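Home / About Us / News / Join / Contact

About the Lolstead Robotics Club

We build things, we break things, we argue over cable ties, and then we build them again! The Lolstead Robotics Club is open to every student at Lolstead, from people who have been soldering since grade school to people who joined last month because a friend dragged them along (hi, Ozan).

The club meets in Room 413, next door to the print shop. Dues are $2 a semester, and if that's a problem, talk to Zerrin and it won't be.

What we do

Most of our year goes into Kukix, our two-arm tabletop project. The goal is for a pair of arms to sort and set out kitchen things and play food the way a person would — picking up a carrot without flinging it, for one. Dinesh Vishwakarma leads the control code, Tülin Ertürk runs the gripper group, and new members get paired with one of them in their first week. You'll be driving an arm sooner than you think!

We also enter the Sandoval Student Challenge every December. Teams get one table, a box of objects they haven't seen before and 200 seconds. It's loud and we love it. 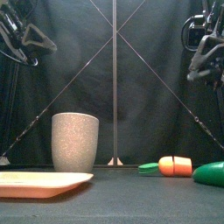 Lolstead Robotics Club Yearbook, Vol. 2, p. 2

The carrot is still everyone's favorite object and also the hardest one. It lies low on the table, so the fingers have to come in at a good angle. The speckled cup is a friendlier first try, and we usually start beginners there.

Who we are

Faculty advisor: Eliécer Huaranga
President: Zerrin Yurt
Grippers: Tülin Ertürk
Software: Dinesh Vishwakarma
Workshop and parts: Ozan Karabulut

Want to join? Come by Room 413 or leave a note in the club mailbox in Stelton Hall. Closed-toe shoes, please.

Page updated 8 July 2021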